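Filed under: Small Fans, Desk & Tabletop, Your Questions

Small fan questions I get all the time

I've been writing up little fans on this site long enough that the same questions keep landing in my inbox, so I've put my answers in one place. I buy my own fans and I have way too many of them!

Do I really need more than one?

Probably not, but I like two. One blows across me while I work, and the other sits by the window pulling in cooler air after dark. If you're only buying one, get the one you'll want to look at, because it'll be out from May to October.

How big should I go?

For a desk I stay under 24 centimeters across the guard. My old Kallwood is 22 and it's plenty (it'll send a stack of receipts flying if I forget to weigh them down). Anything bigger belongs on the floor.

Is a pricey one quieter?

Sometimes. My Hermans cost over 100 dollars and it hums on the lowest of its 3 speeds. The Dirko was a bargain and I sleep right next to it. Read the reviews from people who use theirs at night – they're the fussy ones, and I'm one of them.

How do I clean the grille?

Unplug it first, please. If the front guard comes off, wash it in the sink with dish soap and let it dry all the way before it goes back on. If it doesn't come off, a soft paintbrush gets between the wires pretty well. I do the blades with a damp cloth and never spray anything toward the motor.

What do I do with all that cord?

Loose loops drive me nuts. I fold the extra back and forth and hold it with a strip of hook-and-loop tape, not too tight. Keep it out from under chair legs, and don't wind it around the base while the fan is running.

Plain or cute?

Cute, every time! I have a soft spot for mint green, and cream goes with just about anything. A printed base is fun too, if you don't mind a face looking back at you.

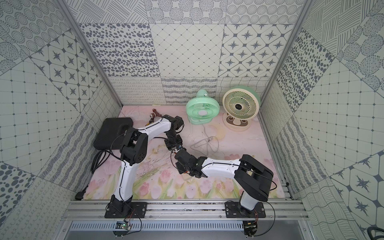
Mint green on the left, cream with the cartoon-face base on the right.

Can I store them standing up?

Sure. I put an old pillowcase over each one and stand them on the closet shelf. I tape the cord to the back so it isn't dangling when I lift the fan down in spring.

Related
Zirholm tower fan, one summer later
Getting a squeaky Kallwood to hush
Where to put a fan in a tiny bedroom
Clip-on fans I sent back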